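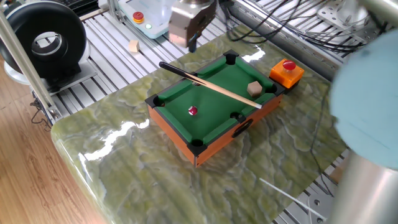

4.2 Small tables and the people who play on them

Full-size pool has been studied at length by people who like angles. Tabletop pool has been left mostly alone, presumably on the grounds that it is a toy, and toys are for other departments. We take the opposite view. A table that fits on a desk gets played on by people who would never book a lane, rent a cue or own chalk, and they play it in ways the rule book did not foresee.

Our players used miniature tables set down on whatever surface was free. Figure 3 shows one such table, with an orange wood-grain frame, black corner caps and green felt, standing on a marble slab of a green that does the felt no favors. The cue lies across the playing surface, which is where we found cues in most of the diaries too. The table has no rack for it. Players who cared about tidiness leaned the cue against something, and it fell over, and after a week or so they stopped caring.

Figure 3. Miniature pool table with cue, one dark red ball and a small wooden cube on the felt.

The contents of the felt deserve a word. In the diaries collected through April we logged 2,185 separate games, and of these 691 were played with at least one object on the table that the maker did not supply. We call these guests. Coins were common, as were erasers, bottle caps and, in one household, a walnut that held its place for most of the study. Wooden cubes like the one in Figure 3 were prized because they stay where they are put, a quality in short supply among miniature pool balls. A cube near the right-hand cushion turns an easy shot into a bank shot, and it turns a bank shot into an argument.

The arguments were mostly about contact. Under the Yeh rules, which we handed out at the start and which were read by a minority, a ball that touches a guest is still live. Under the house rules that replaced them almost everywhere, the answer depended on who was ahead.

Games with guests ran longer and ended in fewer completed racks. Players nonetheless rated them higher on the Provivell enjoyment scale, and this held for adults as well as children, though the adults took longer to admit it. We had expected novelty to wear off after the first 30 games in each household. It did not, although the walnut's owners reported some fatigue.

Ball loss was the other steady finding. The smaller the table, the lower the rails, and a firm stroke will send a ball over the cushion and onto the floor. Households that began with a full set seldom finished with one. By the last diary entries many were playing a reduced game with whatever remained, down to a single ball in a few cases, and scoring it with great seriousness. The Trurkumell scoring sheet has no column for this. We added one by hand.

Section 4.3 turns to cue length and the problem of elbows.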